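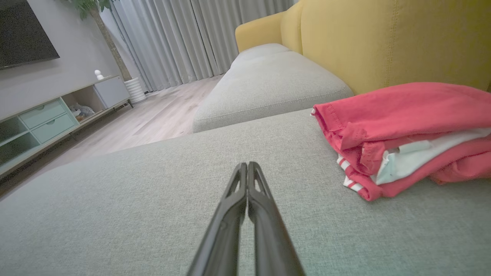

Notebook, folding cell, April
Entry by Trinity Baptiste. Branch: bekell-seat-prior

Goal for the session: find out why the planner keeps rejecting approach poses on the sofa seat that were accepted on the table. Same garments, same Bekell build, same gripper calibration. Only the support surface changed.

Config at start
Planner: Bekell, default cost weights, collision margin 6 mm
Segmentation: Usmani, garment checkpoint from last month
Logger: Morno, both wrist streams plus head stream
Support model: single plane, fitted once at startup

First finding, 09:40. The plane fit is the problem, or most of it. The seat is padded and its front edge is rounded, so a single least-squares plane tilts toward the front. Near the backrest the fitted plane sits below the fabric, near the edge it floats above it. With the fingers closed and the tip just over the upholstery, Bekell reports penetration at the edge and free space further in. Both are wrong, in opposite directions.

Replaced the plane with a coarse height grid from the head depth, median over 27 samples per cell, holes filled from neighbors. Startup gets slower. I can live with that. The grid is frozen while an arm is in view of it, otherwise the forearm gets fused into the cushion. I forgot this on the first try and the planner refused everything.

Second finding, 11:15. With the grid in place the approach poses pass, and the arms get to the garments. Then the left arm stalls at pre-grasp over whatever is crumpled. The right arm goes to the folded item without complaint. The stall is a timeout in the grasp selector. Dumped the candidate list: Usmani splits a crumpled top into several regions wherever a white stripe crosses the red, and the selector waits for a single connected mask that never comes. Folded pants with a stripe along one edge survive, as the stripe stays on the boundary and the red part is still one piece.

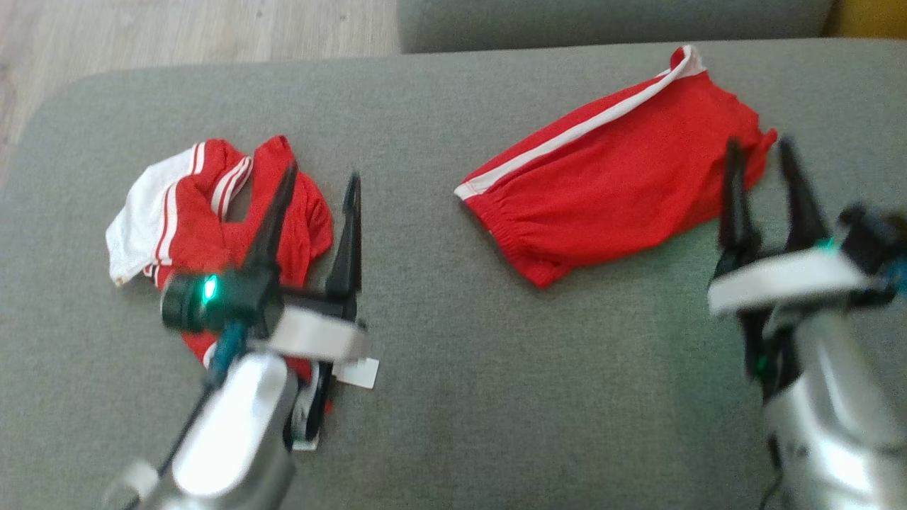
Kristóf Bozsik disagrees with the diagnosis. His comment on the branch, pasted in so it stays with the entry: "The mask split is real but I don't think it causes the timeout. The selector already merges regions if their depth gap is under threshold. Look at the timestamps. If the mask and the depth come from different ticks while the arm is moving, the gap test fails on good regions. Check the sync before you touch the merge code."

Checked. He is half right. Out of 2361 mask/depth pairs in the Morno log, the ones recorded with the arm at rest are aligned. The ones recorded during motion lag by up to 21 ms, depth behind mask. That is enough to shift a finger edge onto fabric and break the gap test. But the at-rest pairs over the crumpled top still split, so there are two faults and they were hiding each other.

Changes made
selector: match mask to depth by capture stamp, drop the pair if no match
selector: merge test now uses the height grid as reference, was using the raw plane
Usmani post-process: regions sharing a long border are joined before scoring, color ignored

Did not touch the timeout value. Emmett wants it raised to stop the nuisance aborts. I would like to keep it short until the selector is trusted, or we will not notice the next fault of this type.

14:30. Replayed the log offline with all three changes. Selector returns a candidate on every at-rest pair over the crumpled top. Some candidates are poor: two of the ones I opened by hand put a finger on the label. Scoring has no notion of a label. Adding it to the list, low priority.

Live runs not done. Replay says nothing about how the cushion gives under the fingers, and the grid assumes a rigid surface. Surachet suggests a compliance offset per cell, taken from wrist force at first touch. Reasonable, but it needs a probing motion with closed fingers on bare fabric, and Bekell has no primitive for that yet.

Draft of the probe: close fingers, descend along the local grid normal, stop on force threshold, store the height difference, retract. Start away from the clothes and stay back from the rounded front edge, where the normal is unreliable.
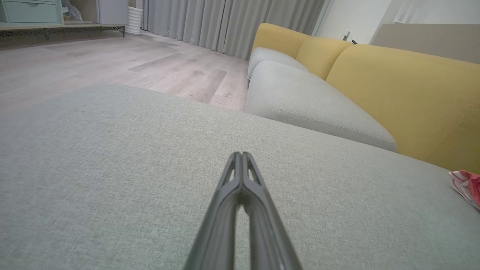 Open items

Probe primitive in Bekell. Surachet to write, me to review.

Stamp lag in Morno. Need to know if it is the driver or the writer queue. Babatunde Nnaji saw similar lag on the Flirner cell and fixed it by pinning the depth thread. Ask him for the patch.

Grid refresh policy. Frozen grid is fine for one garment. After a fold is moved the old heights are stale under it. Try refreshing only cells outside the arm mask.

Near-edge normals. Clamp tilt for now, value to be picked from replay.

Label region in scoring. Low.

Timeout: unchanged. Emmett, please don't edit it on the cell machine, the replay config reads the same file.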